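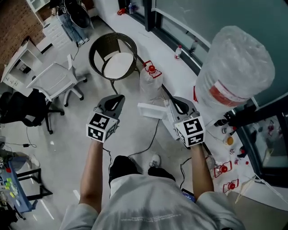 # Recording two-handed demonstrations with hand-held grippers

Revision of Mon 7 February. Replaces the earlier Pemuvel note on single-gripper recording.

This guide sets out how demonstrations are recorded for the Pemuvel study, in which a person carries out a task with two hand-held grippers and the recordings are used to train a control policy. It is intended for new operators at Trivel and for partner groups who wish to repeat the method. Familiarity with the Dilalora recording software is assumed.

## Before the session

1. Clear enough floor for the operator to turn fully with both arms extended. Furniture may stay in the room, but its position must not change between the first and last recording of a set.
2. Check every face of both marker cubes. A scratched or lifting marker must be replaced, and the gripper calibrated again before use.
3. Route the cables so that the operator does not stand on them. Leave enough slack for a full reach on either side.
4. Start Dilalora and confirm that every camera stream shows the same clock. A difference of more than 2 frames requires a restart.
5. Enter the operator code, the room code and the task name. Free-text task names are no longer accepted.

## Calibration

Hold the grippers in front of the body with the fingers pointing away and the cubes in view of the head camera. Open and close each gripper fully, left first. Then bring the two sets of fingertips together, hold them still until the software confirms the pose, and return to the starting position.

Calibration is repeated after any break, and whenever a gripper has been put down on a hard surface.

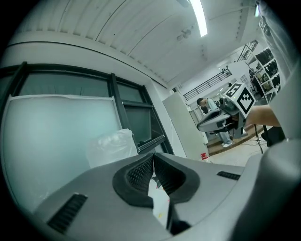
**Ita Ó Riain**
Research Engineer, Demonstration Methods, Trivel

## Recording a demonstration

Begin each recording with both grippers raised and open. Carry out the task at an even pace. Operators used to working with bare hands tend to move too quickly in their first hour, and the marker tracking suffers accordingly.

- Keep at least one face of each cube towards the head camera.
- Pass an object from one gripper to the other only when both are in view.
- If an object is dropped, continue and pick it up. Do not stop the recording.
- Other people may be present in the room. They should not reach into the work area or hand over objects.

End with the grippers open, and wait for the tone. A single recording may last up to 223 seconds; longer tasks are to be divided at a point where neither gripper holds anything.

## Checking the set

Review each recording on the day it is made. Reject it if either cube is lost during a grasp or a transfer. Short losses while the hand is moving freely can be filled in by the software and are acceptable.

In the first Pemuvel set, 988 demonstrations were recorded and 52 were rejected at this stage. Most of the rejected recordings showed one forearm passing in front of the opposite cube. The reaching exercise in the Vávra training sheet was revised as a result, and new operators should complete it before their first session.

Rejected recordings are kept in a separate folder and are not to be deleted. Accepted recordings are exported with their calibration file under the same session code.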